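Trorach Wrist Tracking Set, Wired
Cukar Capture Hardware
Part no. TR-104
Page revised Oct 30, 2020

Overview
Setup
Check task
Care and cleaning
Replacement parts
Troubleshooting

Overview

The Trorach wired set records the position of both wrists during bench and tabletop demonstrations for robot arm programming. Each side consists of a black band with white marker panels and a small white sensor box that hangs on the underside of the wrist. The boxes are wired to the Trorach hub. The markers are read by the head camera, sold separately or as part of the Bettencourt cell.

Left and right bands are not interchangeable. The panels carry different patterns, and the solver will reject a session in which they are swapped.

In the box
Band, left
Band, right
Sensor box, 2
Hub with power supply
Cable set, black
Spare panel sheet
Calibration card

Setup

Power the hub and leave it on for three minutes before connecting the boxes. The status light goes from amber to green when the hub is ready.

Fit the bands over bare skin or a close-fitting cuff. Loose sleeves slide over the panels and should be rolled above the forearm. Close the strap so that the band does not rotate when the hand is turned palm up. A band that leaves a deep mark is too tight and will usually be loosened by the operator partway through a session, which voids the calibration.

Clip the sensor box to the lower rail with its marker face outward. The clip has a detent — if it does not click, the box is not seated.

Run the cables down toward the operator's lap and leave a slack loop on each side. With the arm fully extended across the table there should still be some slack at the connector. Cables routed over the tabletop catch on small parts and pull the box off its rail.

Set the height of the head camera so that the whole work surface and both bands are in view with the hands at rest. The recommended distance from lens to tabletop is 66 cm. Strong side light is acceptable. Direct glare on the white panels is not.

Present the calibration card, hold both wrists still over the table, and wait for the tone. If the hub is in Silent mode, watch for the double blink instead.

Check task

After any change of band, box or cable, run a short handling task before recording. A sort of small stationery into a labeled organizer works well, as it involves pinching, reaching and frequent wrist rotation close to other objects. Clear plastic containers are useful for this check. They throw shadows and reflections similar to those found in real work, and the solver should hold both wrists throughout. Do not clear the table of unrelated items such as books or plants unless they block the bands.

Review the trace afterward. Short gaps while a panel is turned away from the camera are normal and are filled from the sensor box. A gap on both channels at once points to a cable fault. 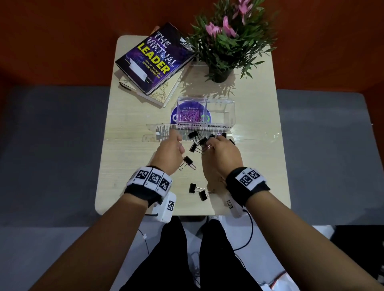
Care and cleaning

Wipe the panels after each session with a dry microfiber cloth. For skin oil or ink, use a cloth dampened with water and a little dish soap, then dry the panel flat. Alcohol lifts the black print and must not be used.

Remove the sensor boxes before washing the bands. Bands may be hand washed in cool water and hung to dry. Do not machine dry.

Inspect the cable where it enters the box once a week. The jacket should be smooth, with no whitening at the bend. Coil cables loosely for storage.

Bands stretch with use. Replace the strap when the closure reaches the last mark on the scale.

Replacement parts

Panels are replaced one at a time. Peel the old panel from the corner, clean off the adhesive, and align the new panel with the molded frame on the band. The small characters printed beside the pattern must match those on the panel removed. Recalibrate after every panel change.

The sensor box has no user-serviceable parts. Return it to Cukar with the hub log.

Troubleshooting

One wrist drifts slowly: band is loose, or the box is not seated on its rail.

One wrist jumps between two positions: dirty or scratched panel. Clean, then replace if the fault remains.

Hub light stays amber: disconnect both boxes, restart the hub, and reconnect the left box first.

Both wrists drop out when reaching forward: not enough cable slack — reroute and repeat the check task.

Sets bought before March with the older strap can be fitted with the current one. Order the strap kit and state the hub serial number.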